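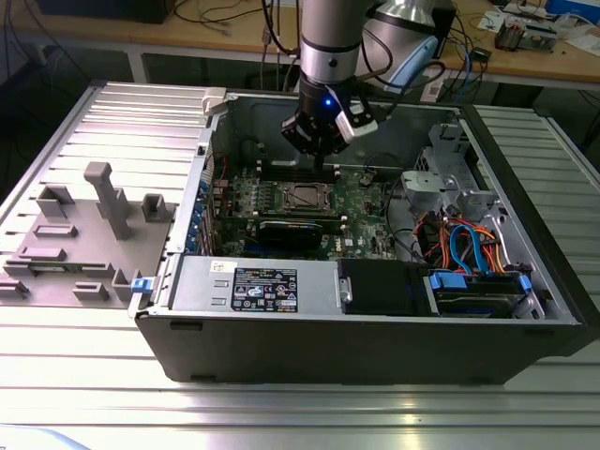
Computer case with its side panel off, Skenwood workshop

Hello again from Skenwood! January was a busy one, so I'll keep this quick. The repair and reuse scheme took in 89 donated computers, and 50 of those have now gone out to families on the Cotimholm estate (the rest are waiting on hard drives, which Piras have promised us at cost).

On money, we've spent £2,873 of the grant so far, and £1,107 of that went on the van – more than I'd hoped, but the clutch had to be done. I've moved a bit over from printing to cover it.

The evening classes are full and people keep asking for more, so I'd love to start a second group in the Pliterero hall if you're happy with that. Could you let me know before I book it? The hall wants a deposit and I'd like to get in ahead of the dance club.

Fotini Rallis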